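Cuaderno de taller, puesto de textiles
Marzo, turno de tarde
Anota: Ikhsan Mandagi
Revisa: Endang Mandagi

Asunto: parada por sobrecorriente en la pinza durante el recorrido de cortina. Sin lesiones, sin daño en el carril. Un visillo con la trama desplazada, apartado.

Estado al empezar. Brazo calibrado por la mañana por Herman. Pinza con la configuración de dedos de siempre, par de cierre en 14 (escala interna del controlador Jisier, no son newtons, lo repito porque en la entrada anterior alguien lo pasó a newtons al copiarlo). Límite de tracción en muñeca activado. Seta de emergencia comprobada antes de arrancar, corta bien. Versión de la tarea: la que dejó Wahyudi en la rama de Ginting, sin tocar.

La tarea es la conocida: aproximación a la tela, pellizco de un pliegue, retroceso corto para confirmar agarre, desplazamiento lateral siguiendo el carril, apertura y retirada. La serie prevista era de 176 ciclos. Se completaron 9 sin incidencias. En el siguiente, el brazo hizo el pellizco, confirmó agarre, recorrió el lateral completo y dio la orden de apertura. La pinza abrió unos grados y se quedó ahí. El controlador reintentó dos veces, subió corriente y saltó el fallo de seguimiento en el eje de dedos. Hasta aquí todo correcto desde el punto de vista de la protección.

Lo que no es correcto viene después. Con el fallo de dedos activo, el secuenciador pasó a la retirada como si la apertura hubiera terminado. El brazo retrocedió con la tela todavía cogida. El límite de tracción en muñeca tardó más de lo que debería en actuar y para entonces el visillo estaba tenso y dos ganchos del carril se habían girado. Pulsé la seta. Brazo parado en posición, frenos puestos, tela en tensión.

Liberación. No se puede abrir la pinza a mano con los frenos puestos y no quise rearmar con la tela tensa. Sugeng soltó los ganchos del carril uno a uno desde la escalera, empezando por los más próximos a la pinza, hasta que la tela perdió tensión. Después rearme en modo manual, velocidad reducida, apertura por pasos. Al tercer paso el pliegue seguía enganchado por un lado. Se sacó tirando hacia arriba, en la dirección de los dedos, con guantes y con el par a cero. Tirando hacia un lado no sale y además se marca más la trama.

Inspección de la pinza. El tejido se había metido más allá de la zona de contacto y había llegado a la articulación de las barras. Quedaban hilos sueltos alrededor de un eje, del lado izquierdo. Retirados con pinzas finas y aire. No hay marcas en el aluminio. Los tornillos de las barras conservan el apriete, repasados los cuatro con la dinamométrica. Juego en la articulación: el mismo que en la ficha.

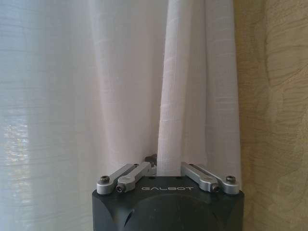 Tiempo de lectura: 6 min

El pliegue entra por el hueco que queda entre los dos pares de barras y baja hasta la cara superior de la carcasa. Con tela gruesa esa profundidad no importa, la propia rigidez la mantiene fuera. Un visillo como este se recoge en una columna estrecha y la base llega hasta el mecanismo. En esa posición, cualquier sobrante que quede al lado de una articulación puede acabar dentro cuando las barras giran.

Registro de corriente del eje de dedos. Extraído con la herramienta de Plideo y guardado en la carpeta del turno. Lo relevante:

- Cierre: pico normal, meseta normal. Nada que distinga este ciclo de los anteriores.
- Confirmación de agarre: correcta.
- Lateral: la corriente sube despacio durante el recorrido. En los ciclos buenos es plana. Esta subida es la única señal previa que he encontrado.
- Apertura: escalón, dos reintentos, fallo.
- Entre el fallo de dedos y el inicio de la retirada hay 265 ms. El secuenciador tuvo tiempo de leer el fallo y no lo leyó.

Causa del enganche (provisional). Exceso de profundidad en la aproximación para este tipo de tejido, combinado con el desplazamiento lateral, que va arrastrando tela hacia el interior de la pinza. La subida lenta de corriente encaja con eso. No descarto que los hilos que encontré fueran de una serie anterior y que hicieran de ancla. Herman dice que limpió la pinza al calibrar, pero la limpieza no está anotada. A partir de ahora se anota.

Causa de la retirada con tela cogida (confirmada). He revisado la transición con Wahyudi por teléfono. La condición de salida del estado de apertura es «orden terminada», y el controlador devuelve terminada también cuando la orden acaba en fallo. Hay que mirar el código de resultado y la posición real de los dedos. En la versión antigua se miraba la posición. Se quitó al unificar los estados de la pinza Ulier con los de esta, que tienen unidades distintas, y quedó pendiente volver a ponerla. Sigue el comentario en el código, con la palabra pendiente.

Límite de tracción. El filtro de la medida en muñeca está puesto para piezas rígidas. Con tela, la fuerza crece poco a poco y luego de golpe, y el filtro se come el principio de la subida. Repetido en banco con una cinta de la misma tela atada a un punto fijo, brazo a velocidad reducida: mismo retardo. No es un sensor averiado. El umbral tampoco está mal, con el filtro corto salta donde tiene que saltar.

Medidas tomadas hoy:

1. Tarea de cortina bloqueada en el puesto. Cartel en la consola y permiso retirado en el lanzador.
2. Profundidad de aproximación para visillo reducida en la configuración. Sin probar con brazo en automático.
3. Filtro de muñeca corto, solo para el perfil de textiles. Probado en banco, tres veces, actúa las tres.
4. Ganchos girados sustituidos. Carril revisado en toda su longitud, sin deformación.
5. Visillo afectado retirado y etiquetado. No se vuelve a usar para series porque la zona marcada cambia el agarre.

Pendiente:

Wahyudi: comprobación de resultado y de posición en la salida del estado de apertura. Si no se cumple, parada en posición, sin retirada. Quiero la misma comprobación en el estado de cierre, aunque ahí no haya fallado nada.

Herman: añadir limpieza de articulaciones a la hoja de calibración, con casilla propia.

Sugeng: procedimiento escrito de liberación de tela. Lo de soltar ganchos desde la escalera funcionó, pero lo decidimos sobre la marcha y con una persona trabajando junto a un brazo parado por seta, con energía en el armario. Debió hacerse con el seccionador abierto y candado. Lo apunto como fallo nuestro, al mismo nivel que el del secuenciador. Endang lo sabe y está de acuerdo en que conste.

Yo: umbral de aviso sobre la subida de corriente en el lateral. Con los datos de un solo ciclo malo no se puede fijar un valor. Empezaré con un aviso sin parada y veré cuántas falsas alarmas da.

Nota sobre el par de cierre. Endang pregunta si bajarlo evitaría el problema. Creo que no. El par decide cuánto aprieta la punta, y la tela que se enganchó estaba por debajo de la punta. Bajarlo puede hacer que la tela resbale en el lateral y entonces el secuenciador repetiría el pellizco, con más entradas y más ocasiones de meter tela. Lo dejo en 14 hasta tener la serie corta con la profundidad nueva. Si alguien lo cambia, que lo escriba con la hora.

Otra posibilidad que salió al comentarlo: funda o faldón que tape el hueco entre los dos pares de barras. Sugeng ha recortado una muestra en silicona fina. En manual no estorba al cierre completo. Al abrir del todo se arruga contra las barras y habría que ver si aguanta. No se monta nada hasta que esté resuelto el software, para no mezclar dos cambios en la misma prueba.

Añadido, 19:40. Wahyudi ha subido el cambio del estado de apertura. Probado sin tela, con los dedos bloqueados por un taco de goma: orden de apertura, fallo, parada en posición, mensaje correcto en consola. Repetido con el taco en el otro lado, igual. Falta la prueba con tela y con el carril desmontado, para que no haya nada rígido al otro extremo si vuelve a tirar. El bloqueo de la tarea se mantiene. Lo levanta Endang, con firma en esta misma página.

Brazo en reposo, seccionador abierto, candado puesto. La llave la tiene Herman.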